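Kimcombe Hand Gripper: Tips for Sorting Small Packets
Household Tips – 18 Apr 2021
427 shares | 31 comments

The Kimcombe is a two-finger gripper you hold in your hand and squeeze to close. It is sold on its own or in a kit with the Citen pad set, and the same fingers fit the Kimcombe bench arm if you want to automate the job later. I have used the kit for a month on tea, soup and seasoning packets. These are the things that made it work better.

Wipe the table before you start. Crumbs stick to the pads and the grip gets worse as you go.

Keep the organizer near the back of the table and work toward it. You want open space in front for both fingers.

Stand packets upright. A packet lying flat is hard to get hold of, and foil ones slide away. If one falls over, push it against the organizer wall and lift from the top edge.

Choose an organizer with a low front. A high front wall gets in the way of the fingers before they reach the packet. Stepped dividers are fine, but leave every second slot empty until you have the feel of it.

Squeeze slowly on foil. The pads hold well with very little pressure, and a hard squeeze will crease the packet or split a seam. Paper packets can take more.

Tighten the finger screws after the first 10 minutes of use and then once a week. Mine loosened early on and have stayed put from then on. Don't overtighten, they go into plastic.

Clean the pads with a damp cloth and let them dry. Dish soap left a film on mine that took two rinses to get off.

For glass jars, use something else. The manual says the fingers will hold a small jar but I wouldn't trust it over a tile floor.

On the kit itself: I bought it through Abdella, and it came with two spare pads and a hex key. The spares are worth having. The first pair still grips after some 100 packets a week, though the corners are starting to lift. The handle is comfortable for short jobs – by half an hour my thumb was sore. Grurnthorpe makes a lighter one with narrower fingers that would suit tight drawers, but its pads are glued on and can't be swapped.

If you only have one shelf to sort, use your hands. For a pantry that gets restocked every week, or if you have trouble with pinching and reaching, the kit is a fair buy. Abdella says the bench arm will be back in stock in May.

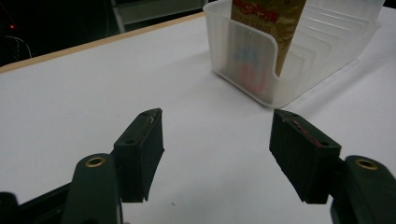 Photo: Household Tips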